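Trenby Tinkerers mailing list archive
Thread: Re: Re: dishes, again
October 2026

Zacharias wrote:
> I have been hearing that a machine will do my housework since I was in
> short pants. I am now 76 and still standing at the sink. Last month you
> told us the arm at Turkside could "handle crockery." My granddaughter
> can handle crockery. She is seven and she does it while complaining
> about something else. So tell me plainly, can the thing put a plate in
> a rack or can't it? And please don't send me a video with music on it.

No music, I promise. No video either. Four stills, all from the wrist camera, which means you get to see what the arm sees and feel a little sorry for it.

For anyone who joined since March: Turkside is the bench where a few of us have been trying to get a two-fingered gripper to do the dullest job in the house. Plate goes from flat surface to wire rack. That's the whole chore. We picked it because we thought it would be the easy one, and we planned to move on to folding towels by summer. We have not discussed towels in a long time.

The trouble starts before the thing has touched a dish. A person picks up a plate by getting a fingertip under the rim, and does it so fast they couldn't tell you which finger. Two stiff fingers coming down from above have nothing to get under. The rim is close to the counter, the middle is closer, and a glossy plate is glad to scoot off in whatever direction you push it.

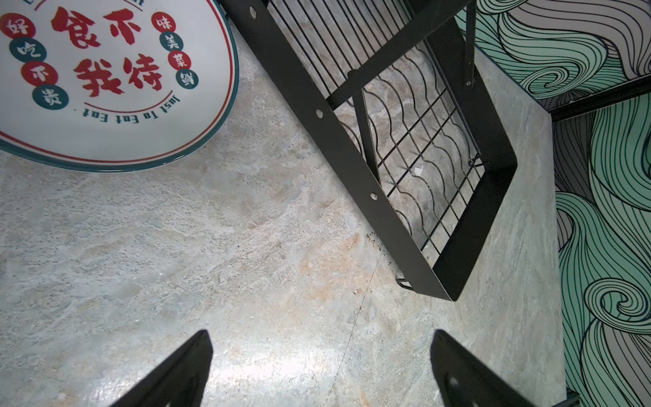
Why not just use a suction cup?

Suction is fine on a flat, smooth, clean plate, and we have one in a drawer. Then you hand it a bowl, or a plate with half a noodle on it, and you're back to fingers. We wanted one hand for the whole sink, so we're stuck with the hard way.

Zacharias also asked me, off list, whether we had tried "just being careful." We have tried being careful. Careful takes so long that the coffee goes cold. The slow settings are kind to the crockery and cruel to whoever is sitting next to the stop button.

What works best so far is coming in low at a slant, with one finger over the plate and the other going for the outside edge. When it gets the rim, it gets it well. When it doesn't, you hear a small click and the plate has a new address. Glare makes it worse. The vision software has strong opinions about where a rim is, and a bright streak across the glaze can talk it into a rim that isn't there. 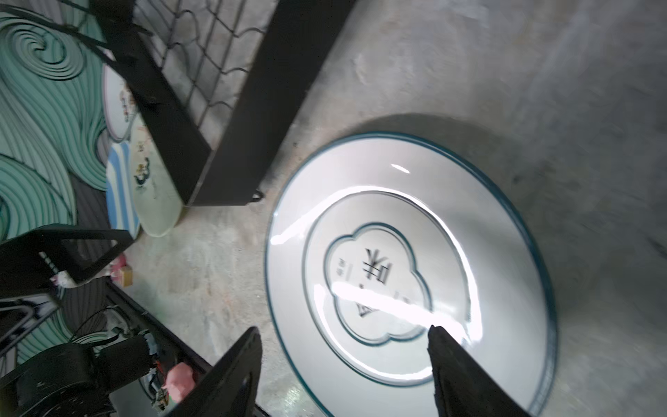
Going for the teal-rimmed plate, with glare across the middle.

I should own up to the score, seeing as I'm the one who said "handle." Since we started keeping a proper log we've done 689 tries. I'm not going to give a percentage, because the early ones were a different gripper and Ilir changed what counts as a success halfway through. (It used to be "in the rack." Then it was "in the rack and stays there after you let go." The second version hurt.) I will say the good days are a lot better than they were and the bad days are as bad as ever.

Now the rack. I had assumed that once the plate was up in the air we were home. Wire racks are made for people, and people cheat. You wiggle. You feel the plate bump a wire, you back off a hair, you tip it, in it goes. You'd never call it a skill. The arm has to be told there's such a thing as a bump, and then told that this bump is fine and that other one isn't.

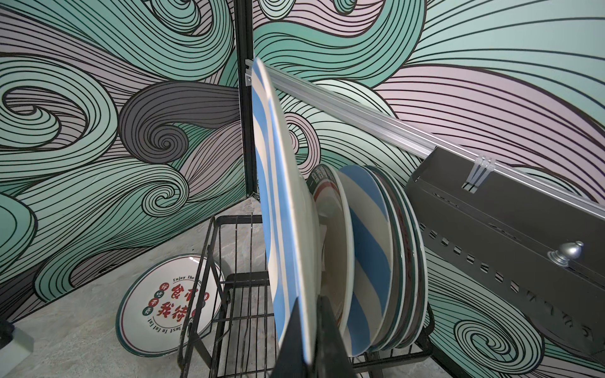

My own view is that the crowded rack is the real test, and the one the sales clips skip. Driretti, whose gripper pads we use, has a lovely clip of one plate going into one empty rack, and I have watched it more than is healthy. Put in a row of neighbors and it's another job altogether. The fingers need room too, and every dish already standing there takes some of it away. With a striped plate in the grip and its striped twin in the same rack, plus the dark-rimmed ones bunched tight together, you have very little slack to play with and two plates that look the same to the software. A person sorts that out without putting down the phone.

We also tried it from the other end, thinking about how to hold a plate once it's on its edge. I like edge-on. It shows the camera a thin shape with no glaze to argue about, and the grip is simple: one finger on the face, one on the back, squeeze. The catch is that you have to get the plate onto its edge, and plates don't volunteer. A squeeze that's slightly off center lets the whole thing swing like a barn door. More squeeze helps until it doesn't.
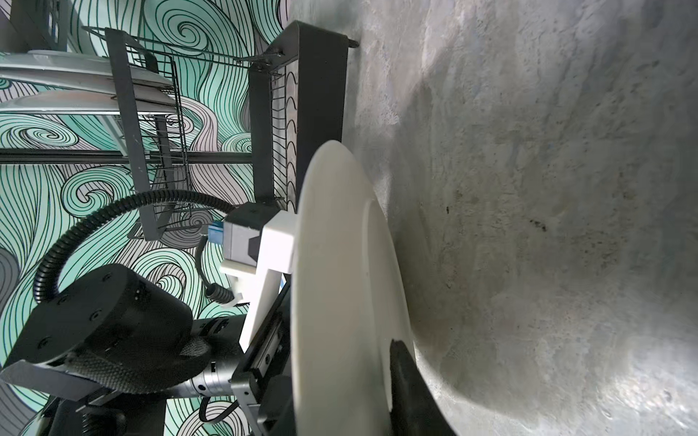 Bench notes by Ilir Spahić, Turkside

Ilir asked for his own paragraph, and the rest of this is his, trimmed by me for length and language.

Tip pads matter more than software this month. The new rubber is softer and holds the face of a plate at lower force. It also picks up grease and after that it holds nothing, so wipe between runs. Please wipe between runs. Whoever borrowed the bench last did not wipe between runs. Wrist cable loop needs more slack for the low approach, I have moved the tie back one position, do not move it again to make it pretty. The rack should be clamped. I have said this before. A rack that creeps a little with each nudge makes every saved position a lie. Cycle time on a clean pick and place is now 40 seconds, which is too long, and I know it is too long, so no emails about it.

Back to me. So, Zacharias, plainly: it can put a plate in a rack. It can't do your dishes. It doesn't know a clean plate from a dirty one, it wouldn't know a fork if it sat on one, and it needs somebody in the room the whole time, which as labor-saving goes is a bit thin. Your granddaughter is faster and she brings her own complaints.

On the shop-floor side, since two people asked: if every part is the same and arrives in the same spot, you don't need any of this cleverness, a dumb arm will run all night. It's the kitchen that's messy. I'd buy a dishwasher, and somebody would still have to load it.

Next bench night we're clamping the rack and trying bowls. Bring bowls you don't love. If anyone has spare soft rubber sheet, reply to me and not the whole list, please, after what happened with the free printer.

--
Trenby Tinkerers list. Plain text only. Trim your quotes.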